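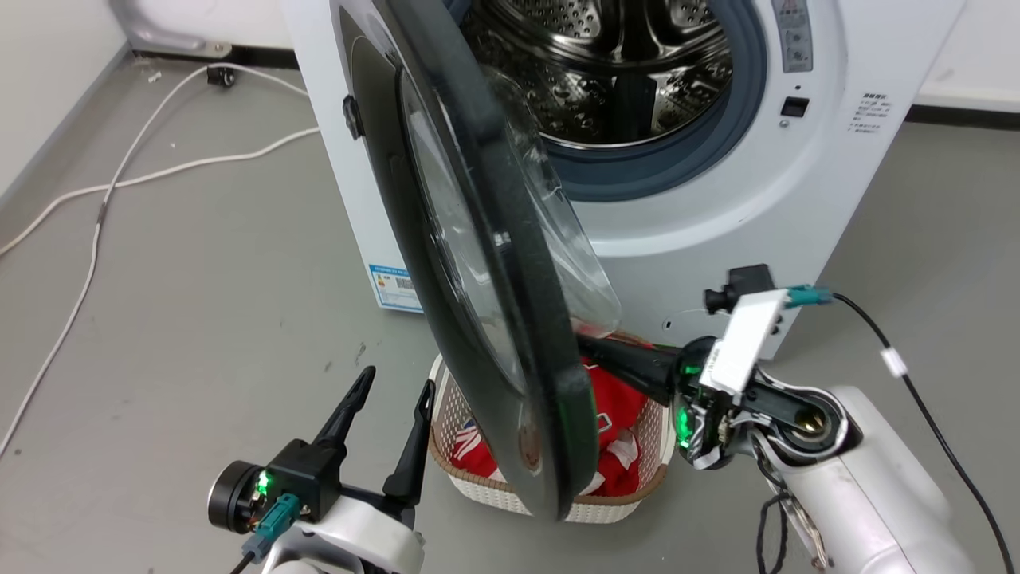 Figure 3. Front-loading washing machine with the door open, showing the perforated drum and the rubber door gasket.

4.2 Laundry routines and fiber release

The household part of the study covered two towns, Trurngate and Skedness, which draw on the same reservoir but send their wastewater to separate treatment works. Trurngate has a newer works with a final sand filter. Skedness does not, and its outflow goes into the estuary after settling and biological treatment. We chose the pair because water hardness was the same in both places, and hardness has been reported to affect how much fiber comes off a garment in the wash.

A total of 300 households returned a completed laundry diary. Each diary ran for 2 weeks in October and recorded the program chosen, the temperature, the type of detergent, and a rough description of the load (mostly cotton, mostly synthetic, mixed, or bedding). Households were not asked to weigh their laundry. In the pilot we had asked for weights, and most people either guessed or left the line blank, so the question was dropped.

Front loaders were the usual type of machine in both towns. Top loaders were reported too rarely to be treated as a group, and diaries from those homes were left out of the comparison of machine settings, although they were kept in the figures for wash frequency.

Short programs were used more often than we had expected, especially for sportswear and school clothes. Long programs were mostly kept for towels and bedding. The cotton setting was often used for mixed loads - several diaries showed no other program for the whole period. Temperature followed habit more than fabric. A household that washed its sheets warm tended to wash everything warm.

Fiber counts were made on rinse water collected in a smaller set of homes. The outlet hose was led into a clean steel container, and the water was passed through a filter with a mesh of 5 micrometers. Filters were dried, weighed, and examined under a microscope. We used two reference fabrics, a polyester fleece coded Caldeira and a plain polyester knit coded Sinda, each cut and hemmed in the same way so that loose edges would not add to the count. Both were washed once before the first measurement.

Caldeira released more fiber than Sinda in every program tested. The difference was largest in the first wash and became smaller with repeated washing, but it did not disappear. For both fabrics, a full drum gave a lower release per garment than a drum holding only a few pieces. We take this to be a matter of movement. Clothes in a loosely filled drum fall farther and carry more water with them, and both of these increase rubbing at the surface of the cloth.

One difficulty was carryover. Fibers from one wash can stay in the folds of the gasket or in the sump and come out in the next. An empty rinse was run before each test wash, and its filter was counted as a blank.
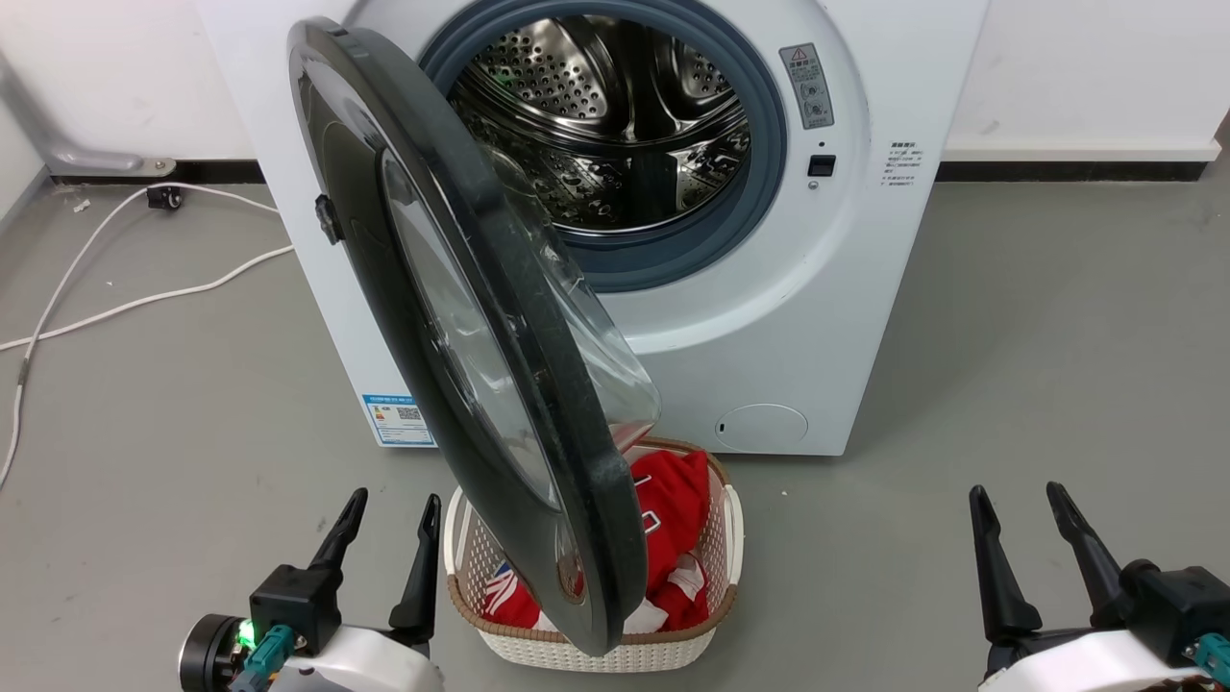 One participant in Skedness wrote in the diary margin that the real trouble was the dryer, "where you can see the fluff coming off by the handful," and asked why the study looked only at washing. A second respondent made the same point at the follow-up interview and added that the family had stopped using fleece blankets for that reason.

The objection is a fair one. Dryer lint was outside the scope of the present work, which was concerned with fibers reaching the sewer. Vented dryers send part of their lint outdoors, and a full account of household fiber loss would need to include them. Condenser models raise a further question, as some owners rinse the lint screen in the sink. The diaries did not ask how lint was thrown away.

Blanks were subtracted from the counts before any comparison between programs. In a few homes the blank remained high after repeated rinsing, and those results are given separately in the appendix. Any filter holding more than 2,000 fibers was counted by subsampling, using fixed fields laid out from the center of the filter to its rim. Shorter fragments were harder to tell apart from cotton debris under these conditions, so the totals for mixed loads should be read as lower limits.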